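Stuck on Uvdale level 247 (and other news)

ok quick one before work. Still playing Uvdale. Yes, the tile game. Yes, on the phone, in December, when I have a hundred other things to do.

Level 247 is just mean. Two frozen rows at the bottom, not enough moves, and the lantern piece drops on the wrong side every single time. I've tried saving the hammers. Tried blowing them all at the start. Theda Kasten says clear the left column first and leave the middle alone, which got me closer then anything else did. One tile short. Threw the phone on the couch.

Coins: 1,334 as of this morning. A continue costs 200 now, it used to be less I'm pretty sure?? Not paying. Well, paid once.

Best score so far 1,754, on the bonus round, no boosters. Screenshot got eaten when I updated so you'll have to trust me.

Also tried Pimis for a couple evenings. Cute, slow, an ad after every round, deleted it. Might reinstall if they fix teh ads.

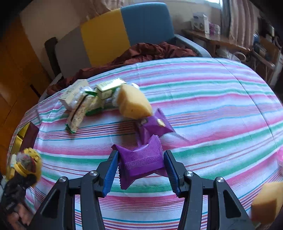 What's next

Kodwood, probably. Same people who did Kushwaha, which I finished twice and still hum the menu music from. Supposed to work offline so thats my train ride sorted.

If anybody has gotten past 247 without buying stuff, comments are open. Please. Gotta run, bus at 7:40.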